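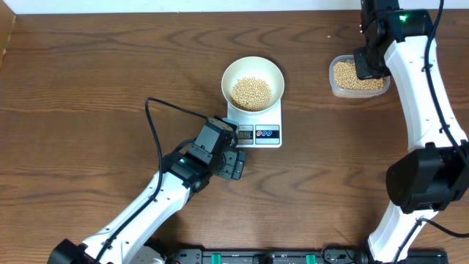 Figure 7.1 A bowl of beads on a digital kitchen scale, with the supply in a clear plastic container beside it.

Chapter 7
Counting by Weighing

Sooner or later everyone is asked how many. How many screws are in the jar, how many seeds are in the packet, how many beads are in the bowl. The direct method is to tip the lot onto a table and start at one. It is a fine method. It has served shepherds for thousands of years, and it works right up to the moment someone walks in and asks whether you want coffee, at which point you are holding a bead and have no idea whether it is number 86 or number 96.

This chapter takes up a lazier method. If the objects are nearly alike, you can weigh a few of them, weigh the whole pile, and let division do the sitting still. Hardware stores use it for nails. Banks use it for coins. You will use it for beads, which roll.

A story about 3,000 beads

Nabila El Fassi ran the stockroom of a small craft supplier in Prunetholm. One March she ordered 3,000 round beads from a dealer called Jonatia, and they arrived in a single bag with a label that said "3,000" in confident handwriting. She had been in the business long enough to distrust confident handwriting.

She counted out 101 beads. She had meant to stop at 100, and by the time she noticed, she could not bear to go looking for the extra one. On her scale the 101 beads came to 20.2 grams, once the weight of the bowl had been removed. She then weighed the entire delivery in batches and got a total of 582.4 grams. Her arithmetic went like this:

weight of one bead = 20.2 g ÷ 101 = 0.2 g
number of beads = 582.4 g ÷ 0.2 g = 2,912

The bag was 88 beads short, or so it seemed. She wrote to Jonatia. Jonatia wrote back that the beads had been counted by an expert, and asked what sort of scale she had been using.

It was an irritating reply, and also a fair question. The rest of this chapter is largely an attempt to answer it.

What the scale knows

A kitchen scale knows one thing, the load sitting on it, and it knows that only to the nearest step of its display. If the display moves in steps of one gram, a reading of 20 can mean anything from 19.5 to 20.5. Had Nabila used a scale like that, her one-bead weight could have come out anywhere between about 0.193 and 0.203 grams, and 582.4 grams of beads could have been as few as 2,869 or as many as 3,017. Jonatia's 3,000 would have been sitting comfortably inside the range, looking smug.

Her scale read to a tenth of a gram, so the range was a good deal tighter. You will work out how tight in Section 7.3, and whether she was owed an apology.

Notice where the trouble comes from. The big pile is easy, as half a gram hardly matters in 582.4. The small sample is what does the damage, since whatever error it carries gets passed along to every bead in the bag. A larger sample helps. It also means more counting, and avoiding that was the whole idea. Most of practical measurement is a bargain of this kind.

The bowl problem

Beads do not stay on a flat platform, so they go in a bowl, and now you are weighing a bowl. The weight of the empty container is called the tare. You can deal with it in two ways:

Weigh the bowl empty, write the number down, and subtract it later.
Put the empty bowl on the scale, set the display to zero, and then add the beads.

The second way is quicker. The first leaves a record, which is handy when you have forgotten whether you did the second. Ignacio Painemal, who taught this unit for years at the Ashour School, required both, and his students complained about it every term until the day one of them reported a bowl containing 712 beads and, by subtraction, no bowl.

Before you read on

Find a bag of something small and fairly uniform. Dried beans will do, and so will paper clips. Guess how many there are and write the guess down in ink. Keep it. You will need it in Section 7.4, where we look at how guesses go wrong, and it is no use to you if it has been quietly improved in the meantime.

7.1 Choosing a sample

Suppose your container holds beads of slightly different sizes. When it is carried or shaken, the small ones tend to work their way down and the large ones end up on top. A scoop taken from the surface will therefore weigh a little too much per bead, and your final count will come out too low.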